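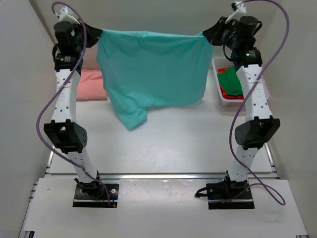

Recording is the part of this guide I get the most mail about, so I've rewritten it from scratch. Everything below assumes you've finished the calibration section and that both arms go to their rest pose without complaining. I do nearly all my recording on laundry, because shirts are cheap, they never break, and they're hard enough to be worth learning. The hold you're after before the first fold is the one the arms have on the teal T-shirt: one gripper at each upper corner, the top edge stretched between them, and the rest of the cloth hanging however it likes. Don't fuss over the wrinkles. If you smooth everything out by hand before each take, your policy will only ever know smooth shirts, and then you'll be smoothing shirts for it forever.

4.1 Before you record

1. Switch on both arms and wait for the lights on the wrist modules to go green. If one stays dark, go back to section 2 and check the connector at that wrist first.

2. Look at your cables. Mine are purple and I leave them in big loose loops on purpose, so the elbows can move all the way without tugging. Run each arm slowly through its full reach once and watch the loop the whole time.

3. Put your spare clothes toward the back or off to one side. I keep a mesh basket behind the right arm and toss things in it. You can leave a garment or two lying on the work surface as well – I do, and the policies I've trained with a bit of clutter around have been much calmer about clutter later.

4. Open Fosora and start a new session. Give it a name you'll still understand in November. I have a folder full of sessions called "test" and I'm not proud of it.

5. Check the camera preview. You want both grippers in view at full height with a shirt hanging from them. If the tops of the arms disappear when you lift, fix the camera now, before you've got a whole afternoon of takes with no hands in them.

CAUTION: Keep your own hands out of the work area once the session is armed. The arms aren't strong, but the links pinch, and they'll come up faster than you expect if you've left the leader handles raised.

4.2 Recording an episode

1. Drop the shirt on the table. Really drop it. Turn it, flip it, ball it up a little, and do it differently each time.

2. Press the pedal once. Wait for the beep before you move, or the first bit of motion is lost.

3. Bring both grippers down, find the two upper corners and close on them. Go for a small pinch of fabric. A big handful feels safer but it bunches up when you lay the shirt down.

4. Lift until the bottom of the shirt clears the table, or as near as your reach allows. Pause for a breath. That little pause helps a lot when you cut the episodes into stages in section 5.

5. Lower, fold, and let go. Return both arms to rest.

6. Press the pedal again to stop. Fosora asks for a label: keep, retry or discard.

NOTE: If you miss a corner and recover smoothly, label it keep. Sigrun Rustad talked me into this when we were both working on the Paisan set, and she was right. A policy that has never seen a fumble has no idea what to do after one. If you miss and then flail, that's a discard.

NOTE: Take a break after 13 episodes. I picked the number by looking at my own recordings, where the folds get sloppy right after that, and I've stuck with it since.

4.3 How many is enough?

For one shirt, one fold and one table, I'd start with 100 kept episodes. Train on those, watch what goes wrong, then record more of exactly that. It's tempting to sit down and grind out 1000 before training anything – Helge Midtbø did this for Vasudside, and found out at the end that his left gripper had been slipping in most of them. Train early, please!

Once the first shirt works, add two more in different colors and sizes, so you have 3 in rotation. Swap them between episodes and don't record all of one and then all of the next. Light moves during the day, and you don't want the policy deciding that red means evening.

4.4 Things that will go wrong

The shirt slides out of one gripper. Check the finger pads for lint. I wipe mine with a damp cloth at every break.

One arm lags behind your hand. Usually a warm elbow motor. Stop, let it cool, and throw out the last few episodes.

The video and the arm positions drift apart. Update the Drurkach driver to the version dated October 6, 2018, or anything newer. Sessions recorded before you updated can be repaired with the resync tool, which is covered in section 6.

The pedal double-fires. Mine does this too. Tape it down to the floor so it can't rock, and delete any episode that's shorter than a sneeze.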